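Disk drive spins but LOAD never finishes on second side of two-sided originals

Posted in: Storage and Drives
Tags: floppy, alignment, directory track, loading

Ye-rin Yeon
I have a 5.25 inch drive that I bought in November and connected to a breadbin C64. Side one of nearly every disk loads. Side two of the same disk mostly does not. The directory comes up after a lot of head knocking, and then LOAD "*",8,1 prints SEARCHING, then LOADING, and stays there. The red light stays lit and the motor keeps running until I switch the drive off.

Things I have tried:

Cleaned the head with isopropyl alcohol and a swab. No change.
Swapped the serial cable. No change.
Removed the fast loader cartridge. Same result, only slower.
Formatted a blank disk in this drive, both sides, and saved a BASIC program of 592 bytes to each. Both sides read back fine.
Tried the bad disks in a friend's drive. Both sides load.

The last two results are what confuse me. If the disks are good and the drive can read what it writes, what is left? I also have a copy of the Zirthorpe diagnostic disk, but it stops on the second test and I do not know how to read the output.

Deok-su Son
Probably copy protection. A lot of those games don't like anything that isn't the exact drive model they were made for. Try a cracked version and see if it loads.

Hubert Kofler
Protection would not explain a slow directory listing. The directory is read by the standard DOS in the drive before any game code runs, so the fault is below that level.

A drive that reads its own disks but struggles with disks written elsewhere is usually out of alignment. It writes off-center and then reads off-center in the same way, so a self-formatted disk proves very little. Many side two recordings are also a bit weaker on old originals, and I would expect them to fail first when the head is at the limit.

Do it in this order:

1. Read the error channel before anything else. After a failed LOAD, run a short program that opens channel 15 and prints the four values. Error 20 or 21 means the header or sync mark was not found. Error 23 is a checksum error in the data block. Write down the track each time.

2. Check the speed. The drive should turn at 300 rpm. If yours has a strobe pattern on the flywheel, use a lamp that runs on mains power; an LED lamp often will not work for this. Adjust the trimmer on the motor board in very small steps.

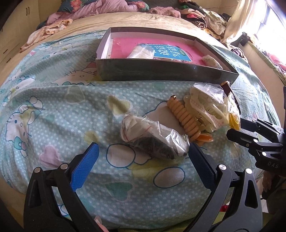
3. Check the head position. Mark the current position of the stepper motor with a fine pen, then loosen its two screws just enough that it can turn with some friction. Run a continuous read on track 18 of a commercial disk and move the motor a hair at a time until the errors stop. Then test tracks 1 and 35. Tighten the screws and test again — tightening often shifts it.

4. Clean and lubricate the head rails. Old grease can stop the head short of the track. Use a thin film of light oil and nothing more.

Do not write to any original until this is finished. Put a tab over the notch. Anything you saved on your own disks in the last few months may become unreadable after step 3, so copy it to another drive first.

Ye-rin Yeon
Error 21 on track 18 and error 23 on higher tracks. Speed was fine. The head needed a very small turn. Five of the six disks now load from side two. Thank you. The sixth still gives 23, and I will try it again after I have done the rails.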